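Visit to the Quintanilla furniture works, Matonside

Posted April 25, 2022

We left the station car park at 11 and were at Matonside before the gates opened, so we had a cup of tea out of the thermos on the grass verge. The works is the long cream building past the grain silos. Parking is on the left and the visitors' door is on the right, under the blue awning. It isn't signposted from the highway, so look for the tyre place and turn there.

Quintanilla makes hallway and laundry furniture: shoe racks, coat stands, bench seats and narrow cupboards. They moved out here in 2000 from a smaller shed in town and now have 23 people on the floor. Our guide was Verna Thibodeaux, who started in packing and now runs the finishing section. She had a good loud voice, which was needed.

We started at the timber store. Most of what comes in is already dried, but it sits in the store for a while before cutting so it can settle to the humidity of the building. Boards are stacked with battens between them and the date of arrival is chalked on the end. Selorm Bawa asked about warping and was shown a pile of rejects near the door. These get cut down for drawer bottoms and short rails where a bit of cupping doesn't matter. The offcuts too short for that go in a cage by the front gate and locals can take them for kindling.

The cutting area was the noisiest part. Earmuffs were handed out and mine were a bit loose. The panel saw is a Vokell, bought second-hand, and the operator told us the fence had been rebuilt twice. He was cutting shelf slats the whole time we were there. The dust extraction was better than I have seen in other shops of this size, and the floor was swept clean right up to the machine legs.

After that we went through drilling and assembly. Holes are drilled from jigs hanging on the wall, each one painted a different colour for a different product. Pravesh Engelbrecht, who does a bit of this at home, took notes on how they stop breakout on the back face. They clamp a scrap strip behind and replace it every morning.

Finishing is in a separate room with a heavy plastic curtain. There is a clear water-based coat, an oil, and a white. The clear gets a light sand between coats, done by hand. Verna said the hand sanding is the slowest job in the building and the one new starters complain about. There wasn't much smell, even near the drying shelves.

The last stop was the showroom, where finished pieces are set up as they would be in a house, with shoes, coats and so on.
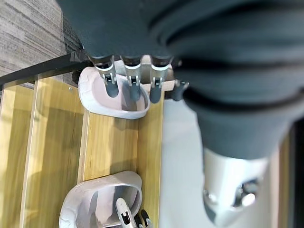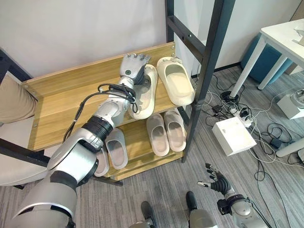
Second picture: cream slippers on the upper shelf of a two-tier shoe rack.

Noemi Haverford wanted to know why the shoe racks don't come taller. The answer was freight. Anything that won't fit the standard carton costs a lot more to send, and most orders go by courier. They have tried a taller rack in two cartons and had too many parcels separated on the way.

I sat on all the bench seats. The one with the lift-up lid is the pick of them, with a soft-close stay that works properly. The plain bench is a bit low for anyone with bad knees. Prices are on cards and were the same as in the shops, except for the seconds corner at the back, where a coat stand with a small dent was going cheap. Edivaldo Arruda bought it and we got it home across our laps.

Lunch was at the bakery in Matonside. The pies were finished by the time we got there but the sandwiches were fine. There is a toilet block in the park opposite.

A few things for anyone going. Closed shoes are compulsory and they do check. The tour goes for longer than the website says and there is nowhere to sit until the showroom. Groups are limited to 14. Prams can't go through the cutting area. The showroom takes cards, but the kindling tin at the gate is coins only.

The next open day is in August. Ring the office to book, as the online form wasn't working when we tried it.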